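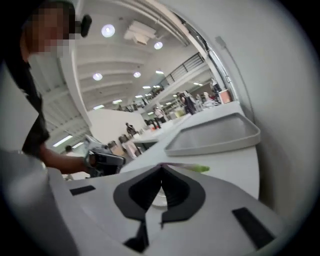

Hattar — Tisch, Spüle, Tablett

Artikelnr. 3343
Lieferzeit: sechs Wochen
Garantie: fünf Jahre auf Platte und Gestell
Abholung im Lager Valtemdale möglich, bitte vorher anrufen

Langer weißer Arbeitstisch für Lehrküchen, Testküchen und Räume, in denen viel abgestellt und wieder weggeräumt wird. Dazu passend das graue Tablett und die Doppelspüle. Alles einzeln bestellbar, nur das Tablett gibts im Moment ausschließlich zusammen mit dem Tisch. Wer schon einen Hattar hat: Tablett bitte formlos per Mail nachbestellen, machen wir von Hand.

Der Tisch

Arbeitshöhe 92 cm. Für die meisten Leute zum Schneiden und Anrichten gut, für Kleinere gibt es den Lattenrost als Zubehör (siehe unten). Weiß, glatt, keine Schubladen. Wird oft gefragt — nein, Schubladen kommen auch nicht. Mit einer Längsseite kann er an einer Wand entlang stehen, gearbeitet wird dann an der freien Seite oder am schmalen Ende.

Auf Weiß sieht man natürlich jeden Krümel. Ist in einer Küche eher ein Vorteil, finden wir. Rote Bete und Kurkuma trotzdem gleich abwischen, nicht bis Feierabend warten.

Das Tablett

Hellgrau, flach, rechteckig, hochgezogener, gerundeter Rand. Innen glatt, keine Fächer. Gedacht als fester Platz auf dem Tisch: was fertig ist, kommt da rein. Gemüse, Stifte, Schwämmchen, egal. Der Rand reicht, damit Kleinkram nicht wegrollt, für Flüssigkeiten ist es nicht gemacht.

Teller sind nicht dabei. Normale runde Speiseteller passen daneben locker auf die Vorderkante des Tisches, auch wenn mal eine lange Aubergine drüber hinausragt. 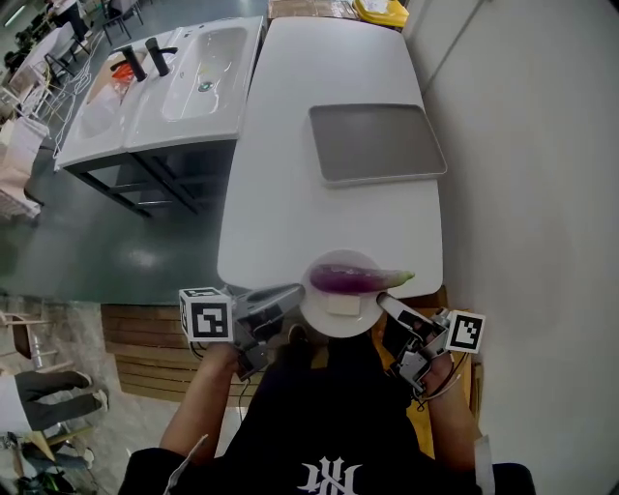
Die Doppelspüle

Weiß, zwei Becken nebeneinander, dunkles Metallgestell. Je Becken zwei schwarze Hähne an der Rückkante. Steht frei und muss nicht an die Wand, wir stellen sie meistens links neben den Tisch. Zwischen Spüle und Tischkante genug Platz lassen, sonst wird es an den Becken eng.

Anschlüsse bitte vor der Bestellung klären. Wir liefern die Spüle ohne Montage, Wasser und Abfluss macht der Installateur vor Ort. Maßzeichnung schicken wir auf Anfrage als PDF, dauert normalerweise bis zum nächsten Vormittag.

Zubehör

Lattenrost aus Holz, als Standfläche vor dem schmalen Tischende. Auf glatten Böden eine Antirutschmatte drunter, die liegt nicht bei.
Tablett hellgrau, Einzelstück, nur mit Tisch
Fevo Pflegeset für weiße Platten, reicht bei uns im Ausstellungsraum eine halbe Saison

Pflege

Feuchtes Tuch, milder Reiniger, nachtrocknen. Keine Scheuermilch!! Schneiden nur mit Brett. Heiße Töpfe auf Untersetzer, Spuren von Töpfen sind kein Garantiefall. Tablett von Hand spülen, in der Maschine verzieht es sich mit der Zeit.

Aufbau

Tisch kommt in zwei Paketen, Platte und Gestell getrennt. Zu zweit aufbauen, alleine bekommt man die Platte nicht vernünftig gedreht. Schrauben erst handfest, ausrichten, dann nachziehen. Wer den Tisch später umstellt: anheben, nicht schieben. 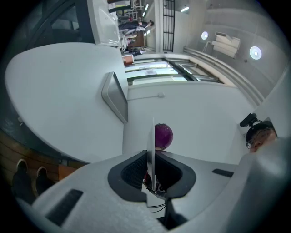
Weidong Mao
Produktbetreuung Küche & Werkraum, Stanen

Kurz noch von mir, weil die gleichen Fragen immer wieder kommen.

Runde Tischenden: die weiße Platte mit runder Form gehört nicht zur Hattar-Serie, kann aber dazugestellt werden. Bildschirm drauf, fertig ist der Platz für Rezepte und Listen. Bitte extra anfragen, Preis je nach Größe.

Zweiter Tisch: geht. Viele bestellen einen zum Arbeiten und einen zum Sitzen. Stühle haben wir selber nicht im Programm.

Andere Farben: Weiß. Grau war im Gespräch, kommt frühstens im April und auch nur die Platte.

Reklamation: Foto von der Stelle und Artikelnummer reichen, kein Formular. Kratzer vom Transport bitte gleich beim Auspacken melden, nicht erst wenn alles steht und eingeräumt ist.

Preise aktuell nur auf Anfrage, die neue Liste ist in Arbeit. Muster vom Tablett liegt in Valtemdale am Empfang.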